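Chapter 5

Reading the Warning: Travel Advisories, Incident Reports, and What They Leave Out

Most people meet crime statistics in a hurry. They are about to book a trip, a relative has forwarded a notice, and they want to know whether a place is safe. The notice says "exercise increased caution" or "reconsider travel," and the reader does what anyone would do, which is to turn the phrase into a yes or a no.

This chapter argues that the phrase can rarely bear that weight. An advisory is a document written by an office, for reasons the office has, on a schedule the office keeps. Some of those reasons have to do with danger. Others have to do with liability, with the safety of the office's own staff, and with the plain fact that it is easier to raise a warning than to take one down.

Consider the port town of Pomare, which we will return to several times. One August, a fuel dispute led truck drivers to park across the coast road. Two buses were burned. By the next morning a foreign mission had told its employees to stay indoors, and by evening the local radio was reporting that the town was "under siege." Senga Laing, who was then collecting interviews for a study of roadside vendors, spent the same day walking between the market and the ferry landing. Her notes record closed shutters on one street, normal trade on the next, and a long argument over the price of onions.

Was the town under siege? The road was. Anyone trying to drive north had a real problem, and two bus drivers had a very bad night. But the warning covered a district of 68 villages, most of them nowhere near the road, and it stayed in force for months after the trucks had gone. When Laing asked at the mission who decided these things, she was told that the matter was under review. She asked again the following spring and got the same answer in slightly different words.

It would be a mistake to conclude from this that warnings are empty. Plenty of travelers have ignored good advice and paid for it. What the case shows is that three separate questions tend to get folded into one. How much violence is there? Who is it happening to? And who is doing the counting? A reader who can't pull these apart will be scared of the wrong things.

Take the second question. In most places where killings are common, they are heavily concentrated. They fall on certain streets, certain ages, certain lines of work. A rate spread evenly over a whole state tells a visitor too much and a resident too little. Flynn Ashby, whose fieldwork is the basis for the second half of this chapter, put it more bluntly in a lecture to police trainees: the average victim doesn't exist, and the people who do exist don't read advisories.

The third question is harder, and textbooks often skip it. Incident counts come from police logs, hospital records, newspapers and, more and more, from commercial risk services. The service Ashby examined, Ultance, sold its clients a daily map with colored zones. He obtained a run of 3,000 entries and tried to trace each one to a source. A good many led back to a single newspaper item that had been rewritten and posted again under new headlines, so that one shooting outside a bar became several. The company's reply, printed in full in the appendix, says that its analysts "weigh all available information." It doesn't say how. Readers may decide for themselves what a colored map is worth when its makers won't explain the colors.

Official sources deserve the same suspicion. A police force under pressure to show results may sort a killing as an accident, or a kidnapping as a missing person. A force that wants a bigger budget has the opposite temptation. A sharp change in the numbers from one year to the next should send you to the filing rules before it sends you to the streets — and quite often the search can stop there. 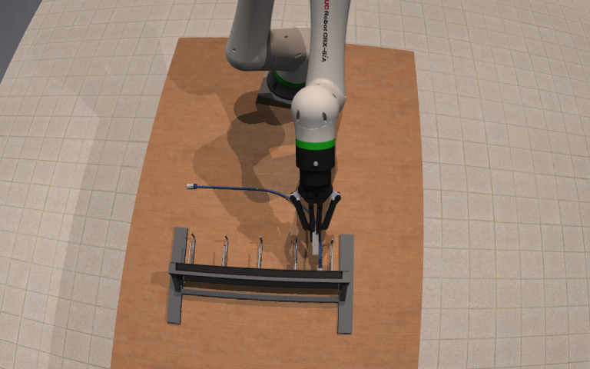 None of this leaves us without tools. The sections that follow work through 200 reports from the Pomare district and show how to check them against one another, starting with the simplest test, which is to ask whether the person writing was in the place at the time. We then look at how warnings are lifted, a subject with far less paperwork behind it, and at the local businesses that had to carry on in the meantime. Keep Laing's notes to hand as you read, and be as hard on them as on the rest. She walked one route, on one day, and she says so.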